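# Fundwood open day, table demonstration

This folder keeps the material from our open day. Visitors from Doltent and Andrade came to see the two-arm table, and each group could stay for 52 minutes. The control software is Fliver, with the settings we use on normal days.
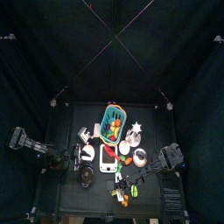 *Both arms over the table, head view.*

## Contents

- `episodes/`: 417 recordings, one per attempt. Failed attempts are kept also.
- `notes/`: questions from the visitors, typed after the day. Two pages are still missing.
- `views/`: pictures from the head, side and wrist cameras. The side view is best for seeing how high the grippers are above the toy kitchen items.

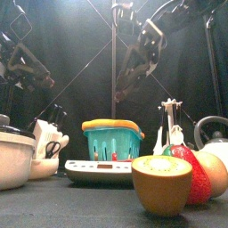
## Before you use it

The toy food was often moved between groups, so please do not assume the same layout in every episode. The wrist view shows well what lies between the fingers, but a finger can hide part of an item.

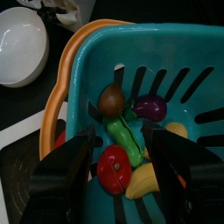
*Wrist view: teal basket with toy food.*

Please report wrong labels in the file `notes/errors.md`.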